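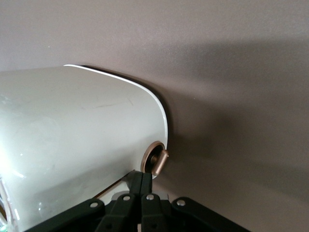 Rounded white surface with narrow dark margin.

Tenwood Surface Coatings Programme
Progress report to the Hitcombe Fund, second reporting period
Prepared by Orlando Ticona, Apr 14, 2023

1. Scope of this report

The report covers work packages 2 and 3 of the grant, namely the ageing trials on white and off-white finishes and the cleaning trials that follow from them. Work package 1 (sample preparation) was closed in the last period and is mentioned only where it affects later results. Spending is dealt with in section 5.

2. Ageing trials

The first set of panels has completed 1000 hours in the light cabinet. Readings were taken at the start, at 400 hours and at the end of the run. Colour shift was measured at three fixed points on each panel and averaged. The acrylic finishes held their colour well up to the second reading and then yellowed slowly. The alkyd finishes yellowed early, mostly before the second reading, and changed little afterwards.

Gloss loss did not follow the same pattern. Two of the acrylics lost gloss faster than the alkyds although their colour was better. We do not yet have an explanation. Brouwer, who supplied the binders, have been sent the readings and have asked for offcuts from both batches. These were posted in the same week.

A fault in the cabinet timer stopped the lamps overnight on one occasion. The lost hours were added at the end of the run, and the panels concerned are marked in the results file. Leaving them out does not change the ranking of the finishes.

3. Cleaning trials

The full series stands at 484 panels, of which 299 have been through the cleaning cycle. The remainder are held in the dark store at room temperature until the wash rig is free. Progress is slower than set out in the work plan. The rig takes one tray at a time and the drying stage cannot be shortened without leaving marks on the flatter finishes.

Two cleaning agents are in use: a mild detergent solution and the Purkix neutral cleaner named in the proposal. The detergent left a faint haze on the high-gloss panels, which came off with a second rinse in clean water. The second rinse is now part of the method for all panels. Panels washed before this change were rinsed again and measured again -- both sets of readings have been kept.

Abrasion from the wash pads is small but can be measured on the softer coatings. Pads are now changed after every tray, where the original method allowed them to be used for a full day.

4. Changes to the method

The curved test pieces were measured with the flat-panel gloss meter in the first period. The readings were too scattered to use, and we have moved to a small-aperture meter on loan from the university store. The loan runs to the end of November. Earlier readings on curved pieces should be treated as void and do not appear in the tables sent with this report.

Edge thickness is now recorded as well as face thickness. Several coatings had thinned at the edges during spraying, and this would have been missed under the old sheet.

5. Spending

Staff costs are in line with the budget. Consumables are over, owing to the extra pads and rinse water filters. Travel is under, as the second visit to Brouwer was replaced by a call. We ask the Fund to agree a transfer from travel to consumables within the existing total. No further money is requested.

6. Work for the next period

-- Finish the cleaning cycle on all panels in the dark store.
-- Repeat the gloss readings on the two acrylics described in section 2, using fresh panels from a new batch.
-- Measure all curved pieces with the small-aperture meter before the loan ends.
-- Send the draft data tables to the Fund's technical reader.

The main risk to the timetable is the wash rig. A second tray holder has been ordered and the supplier has yet to confirm a delivery date. If it does not arrive, the cleaning trials will run into the following period and the final tables will be late by the same amount.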